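From: Merle Rutherford
To: Vetmont Gardeners list
Date: 23/04/2020
Subject: Re: Oil on old outdoor tables

Nevzat Özkan wrote:
> Has anyone oiled a table that has been outside for years?
> Mine is gray and rough. Do I need to sand first?

Yes, sand first, lightly and along the grain. I washed mine, left it to dry for four days, then used 80 grit.

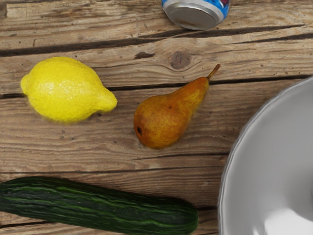
Weathered planks, with a knot and dark gaps between the boards.

I put on two thin coats of linseed oil and wiped off the extra after each. Lay the rags out flat outdoors to dry, as they can catch fire in a heap. I plan to do the benches in May.

Merle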